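Judholm at the End of Winter: A Visit to the Old Port Fair
March 25, 2025
14 comments | Share

The bus from the airport to Judholm takes 41 minutes, and for most of them you look at cabbage. Then the road drops, the harbor appears, and the driver turns the radio up, which I took to be the official welcome.

Judholm sits on a low hill where the Mallance river meets the sea. The first town was farther inland and flooded so often that people gave up and moved uphill, bringing the church bell with them. The Old Port Fair marks that move. It runs for nine days every March, and its main event is a procession that carries a bell down to the old site and back up again. It is a heavy bell. The bearers stop for refreshments at every corner, and Judholm has a lot of corners.

I stayed at the Gittins, a tall pink guesthouse behind the fish market. My room had a view of the harbor if I stood on the bed. Breakfast was bread, smoked mackerel and a boiled egg in a knitted hat. 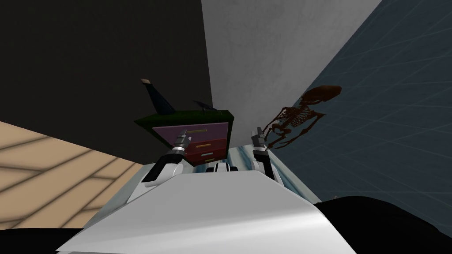 Do you need a ticket to watch the procession?

Only for the grandstand on the quay, where a seat costs 30 crowns. Standing anywhere else along the route is free, and the steps below the church give a better view of the bell.

I bought the grandstand seat, naturally, and spent two hours behind a man with a tuba. He wasn't playing it. The procession reached us late, to great applause, and then stopped for refreshments.

The next morning I walked up to the Zodico, the covered market — 52 stalls under an iron roof, a good half of them selling almond cake. Each baker claims the original recipe. I tried four originals and preferred the one with orange peel. The upstairs gallery has a small display of fair posters going back to the days when the bell traveled by ox cart, a method that strikes me as worth another look.

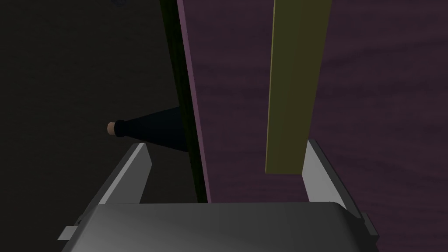
COAST & HARBOR TOWNS

From the market it's an easy stroll to the old site, mostly flat, with a gravel path beside the river. What remains is a stretch of wall, a well and a sign promising a visitor center. The sign has faded quite badly. I ate my last piece of cake on the wall and watched the herons.

The last bus back leaves at 6:50 from the quay. Buy the return ticket when you arrive, as the booth closes for the fair.

Related
A Slow Weekend on the Mallance
Where to Eat Fish in Judholm
Five Spring Fairs Worth the Bus Ride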